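Budgeting for a first small arm: what am I forgetting?

Posted by Siwan Meredith, 2026-07-22
Tags: small arms, first purchase, planning

Hi all! I've been given the go-ahead to put together a budget for one tabletop arm for our makers' club in Plaltov, and I'm so excited I've already rearranged the room twice on paper. The arm I like is the small Hisero at $1,663. My total has to stay under what we raised, so once the arm is paid for I have $500 left for everything else.

We want to start with the buzz wire game (ring on the gripper, bent wire between two posts, don't touch), and then let the teenagers write their own paths for it in August. Do I need a proper bench? Is a force sensor worth saving up for? And should I get the software license now or wait?

Merike Rätsep
Oh, you're going to have such a good time with this! We started on the very same game and I still think it's the best first job you can give an arm, as everyone in the room understands it in two seconds and it's properly hard to do well.

Bench: get a heavy table before anything fancy. Ours was a light folding one and the whole thing swayed every time the arm changed direction, so we ended up paying $248 for a solid secondhand table from Dzene. Best money we spent. Measure your doorway first, please, I beg you.

Force sensor: skip it this year. The wire tells you about contact for free if you hook up a buzzer. Put a little aside for spare rings and a few lengths of wire, because the kids will want to bend their own course (let them, the ugly ones are the most fun).

Also, before you order, try the job in a simulator. I did this for our second setup and it changed what I bought. 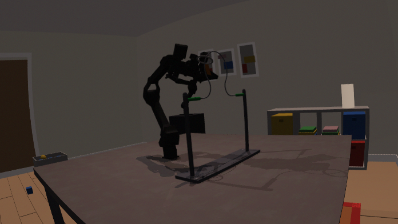
It's mostly reach you're checking. Put the base where you really plan to bolt it, then run the ring from one post to the other and watch the elbow and wrist as well as the ring. I moved our base three times before I was happy, and I found out the longer arm I'd been saving for wasn't needed at all. Swap in a bendier wire too and see if it still gets round.

Darius Bălan
get the license later. the trial is fine for one arm

Beril Erdem
Agree with Merike on the table. One thing missing from your list is a stop button you can reach from both sides, plus the mounting plate, which Flestlow sells separately. I paid $409 for plate, button and cable together, so with a $248 table you'd be over your $500. Ask if they'll sell you the plate alone and check whether your arm already ships with a button. Mine did and I bought a second one without looking in the box.

Siwan Meredith
Thank you!! Simulator tonight, then I'm off to measure the doorway. Beril, I've emailed Flestlow about the plate.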